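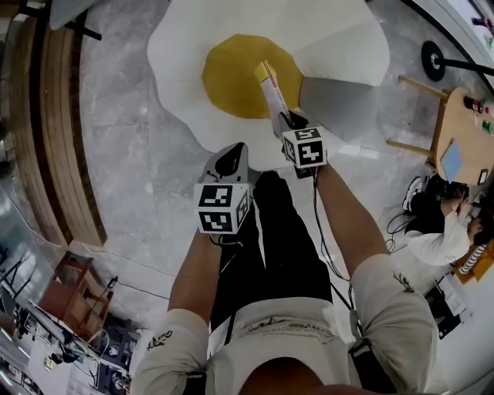 Home | Projects | Field notes | Faults and recalls | FAQ | Contact

Right gripper fault: frequently asked questions

Updated Wed 10 February

These answers cover the fault on the hand-held grippers used at our Cemcombe and Cleketley sites. They replace the notice sent round in January. If you have a pair on loan, please read the first three before you collect again.

What went wrong?

The right gripper in some pairs was losing its jaw reading part way through a recording. The video carried on as normal, so the operator had no warning. In the saved file the jaw width froze at its last value, often fully open, while the hand went on picking things up. A policy trained on those files learns to reach for a carton and never close on it.

How was it found?

Genivaldo Holanda was checking a batch from Cemcombe and noticed that the arm in the test cell kept nudging cartons over. He went back through the recordings and found the flat line in the jaw data. Out of 1,514 recordings in the batch, 69 had it.

What is the cause?

The cable. On the right gripper it runs back along the forearm to the body, and when the operator reaches forward and down, as you do for anything on the floor, it pulls at the plug. After enough of this the data pin lifts. Power stays on, so the light stays green. Pentti Nurmi took four failed units apart and found the same pin lifted in all of them.

Is the left gripper affected?

We have had no reports of it. Check it anyway.

Is there any risk to the person holding it?

The supply is low voltage and we have had no injuries. The real safety matter is further down the line. A robot arm running on bad jaw data can drop or crush what it is holding, and two people at Cleketley were standing closer to the arm than they should have been when it let go of a full carton. Nobody was hurt. The guard distance there has since been marked on the floor.

How do I check my pair?

Start a short recording with nothing in the jaws. Open and close each side ten times with your arms tucked in, then ten times with your arms stretched out towards the floor. Play it back and look at the jaw trace. If either trace goes flat during the second half, stop using the pair and send both grippers back.

Can I fix it with tape?

Please don't tape the plug. It hides the fault for a day or two and makes it harder to tell which files are bad. You can leave more slack at the elbow while you wait for the new clip – a hand's width is enough.

Do the marker cubes need to be recalibrated?

Only if the cube has been knocked or taken off. The position data in the faulty recordings is fine. It is only the jaw width that is wrong.

What happens to recordings I have already sent?

We are running every file from January onwards through a check for flat traces. Anything that fails is taken out of the training set and you will get a list. You do not need to send anything again unless we ask.

Which units are being recalled?

All pairs assembled at Plavetby before serial 66. Later ones have a moulded clip that takes the strain off the plug. The number is under the handle.

How long does a repair take?

Five working days once it reaches us. Pairs sent from Assunção take longer because of customs.

Comments (3)

R. – Cleketley
Did the check this morning. Left fine, right went flat on the seventh reach. Sent both back.

Mags
Is it all right to keep using the pair for table work while we wait? We hardly do any floor tasks.

Pentti Nurmi
Mags – if it passes both halves of the check, yes. Repeat it at the start of each session. If it fails, no, not for table work either.

Contact the hardware desk | © Cemcombe Manipulation Group | Back to top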